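Workshop Notebook, Starton Room
14 September 2018
Entry by Angeliki Kokkinos

Subject: Sorting stock, red and green blocks

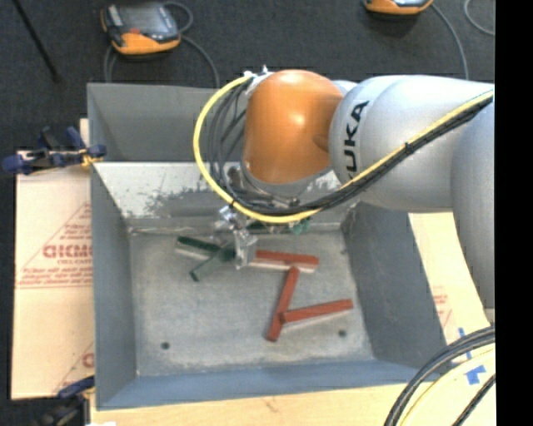
The purpose of this session was to settle how the colored blocks are to be stored and issued. Until now the red and green pieces have been kept together under stock number 3101, and requests from the Tamihana group have specified color only in the margin of the form. Roxana Bedoya asked in January that the matter be reviewed.

Condition. The gray bin is suitable for open work at the bench. Its sides keep the pieces together, and both colors are easy to tell apart against the gray. Blocks placed in it without care come to rest across one another, and a piece near the rear wall is easily missed when the bin is cleared. Staff are asked to check along the walls before signing the bin back in.

Color. The greens are not uniform. At least one reads as a grayer shade than the others, and Theerawat Boonchu considers that it may belong to an older delivery from Walleo. I have not been able to confirm this from the delivery book. Pending an answer, all greens are to be treated as one color for sorting purposes.

Numbering. Red pieces will keep 3101. Green pieces will move to 699, a number released when the Feteo trays were withdrawn. Yupin Boonchu will change the shelf cards. Forms already submitted under the old number will be honored.

Storage. The bin goes to shelf 52 when not in use. Lids are not required. Reserve blocks remain in the cabinet, with the colors in separate drawers, and are to be drawn only with a signed form.

Outstanding:
Delivery date of the grayer green stock (T. Boonchu).
Replacement labels for drawer 4, the present ones being illegible.
Surachet Wongsuwan to state whether his group still requires mixed sets. If so, a separate number will be needed.

Read and agreed: R.B., Y.B.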